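Shop Floor Talk > Automation > Who here got moved off hand sorting?

benchrat52
So we're in the middle of it at Provham. The sorting bench I worked for years is getting an arm, and starting in June I'm a "cell tender." Same pay so far. Anybody been through this? Mostly I want to know what the day feels like, because the guy from Flurero who's installing it only talks about cycle times.

tangerine_lou
Went through it at the Tang plant. First month was awful, you stand there waiting for it to mess up. After that it got better (my wrists quit hurting, which I'd just figured was my life now). I do miss the talking though! There were four of us at that bench and now it's me and a stack light.

Provolone_Pete
"Same pay so far" is the part I'd worry about. Get it in writing. They told us the same thing and then the job got a new title and a new grade, and guess which way the grade went.

benchrat52
Yeah Pete, Lowri Gittins is our steward and she's already on them about the grade. Her other thing is training hours. They offered 2 and she's asking for a full week.

kwikset_dan
2 hours is a joke. But I'm gonna disagree with the doom a little. I was a picker for ages and hated every minute, and now I teach positions and fix grips and go home with some energy left. If you're the least bit curious about the thing, get your hands on the pendant early, before they decide that's somebody else's job.

Provolone_Pete
Good for you Dan, but how many pickers were there and how many of you are teaching positions?

kwikset_dan
Fair. Not all of us. Two went to shipping and one took the buyout.

tangerine_lou
Pete's not wrong and Dan's not wrong. What are they starting you on, benchrat? Real parts or blocks?

benchrat52
Blocks! I felt like I was back in kindergarten. They've got us setting out shapes on a board for the gripper before it gets anywhere near product. I took one from my side of the cell.
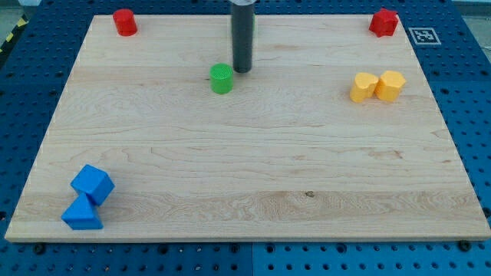

Practice board under the gripper, yellow hexes side by side on the right.

tangerine_lou
Ha, I know that kind of table with all the holes. See the two blue ones touching, and the yellows? Watch how it deals with those. Parts sitting against each other gave us more stops than anything else, and every stop was me walking over.

kwikset_dan
Agree on touching parts. Ask Flurero if you can set up your own layouts too. You know what a messy bench looks like way better than the installer does.

nukell_nights
Night shift at Nukell here. Ask who gets called at 3 am when it faults. We had one tender covering up to 100 yards of line and the arm was the easy part, it was all the walking.

benchrat52
Oh that's a good one, hadn't thought about nights at all. Adding it to Lowri's list.

Provolone_Pete
Put the grade at the top of that list.

benchrat52
It's at the top, Pete. She meets with them before lunch tomorrow, I'll post whatever she gets.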